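Three weeks into comparing two sets of grippers on the same two-armed robot and I've got opinions. Most of them are about cables. Thread, sorry.

Background for anyone new: we had a pair of Flillberg grippers on loan through March and our own pair of Sondsteads, which have been on the arms since the lab moved. Same arms, same controller, same head camera. Only the hands changed.

The Flillberg brochure says "grasps anything in your home". I would like to meet the home. Ours has a flat packet in it, and a sock.

The plan was 100 picks per gripper per object type. Soft stuff, crumpled wrappers, boxes, straps, handles. I wrote the list before I saw either spec sheet, so neither side can say I picked objects to embarrass them.

First gripe. Both makers quote grip force and stop there. Force is the easy bit! What I want to know is how fine the thing can close before it starts hunting back and forth, and neither sheet says. I emailed both. Sondstead sent me the grip force again.

Second gripe, and this one is about all of us. Everybody tests on a bench at bench height, with a nice mat and one object in the middle. Then somebody asks it to tidy a floor and the whole result falls over.

Floor work changes everything. The arms are reaching down, the wrists run out of angle, and the head camera is looking past its own hands at whatever it's meant to pick up. I've lost more attempts to that than to any finger design.
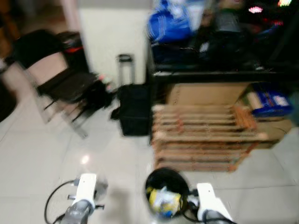 So a good chunk of my failures got tagged "reach" or "view" and I've kept them out of the gripper score. If a vendor shows you one success rate with no failure tags, ask for the tags. If there aren't any, you know how much the number's worth.

Cables. The cable on a gripper needs slack for the wrist to turn, so it loops out, and then the loop is a thing the robot has to carry around and not catch on a chair leg. I have yet to see a loop in a product video. I assume they've all been tidied up for the day.

I tried clipping the loop in closer to the arm. It looked much neater and I lost a chunk of wrist rotation, so the clips came off again. Sleeving helped a bit with snagging. I'd still trade half the grip force for a connector in a smarter spot.

Numbers, for those who skipped to this bit. Crumpled soft items out of a round container, 100 tries each. Sondstead 61. Flillberg a bit behind, but I had to redo part of that run after a firmware update and I don't trust the comparison enough to post it as a win for anybody.

Yes, I know 61 isn't great. It's a container with a rim. The fingers have to go in past the rim, close on something that squashes, and come out without bringing the container along for the ride. Try it with kitchen tongs and one eye shut.

Boxes went fine on both. Boxes always go fine. If a demo is all boxes, you've learned that the arm turns on.

Thin straps were bad on both. Flat on tile, there's nothing to get under. The fingertips skate along and close on air, and the controller cheerfully reports a grasp. That false "got it" bothers me more than the miss does.

On that: the Flillberg decides it's holding something from motor current, with a default threshold that I'd call hopeful. I turned it up and the false reports dropped a lot. Then it started missing light wrappers it really was holding. Pick your poison, or add a fingertip sensor, which they'll sell you.

Somebody asked about price. The replacement finger set for the loaner was quoted to me at 785 before shipping. Fingers. The bit that wears out! Printed ones have done us for ages, and when they crack I print more and keep my colour-coded bin of spares topped up.

Also had a go with the Carkascombe wrist camera, mounted on one side only. The close-up view is lovely right up to the moment you need it, then the fingers fill most of the picture. Good for lining up. Not much help for knowing if you've got the thing.

The Liew controller deserves a kind word, and I don't hand out many. It logged more than 200 hours without dropping a run, and when it did complain, the message told me which joint. Low bar, I know. You'd be surprised who trips over it.

Would I swap our grippers for the Flillbergs? Not on this evidence. They're a bit quicker to close and the housing is easier to wipe down. I can't find a favourite beyond that, and I did look.

Still to do: straps again with rubber tips, and the soft items again with both sets on matching firmware. I'll post the failure tags with it, including the embarrassing ones.

If you've run either gripper at floor level, send me your misses. I've seen plenty of everybody's hits.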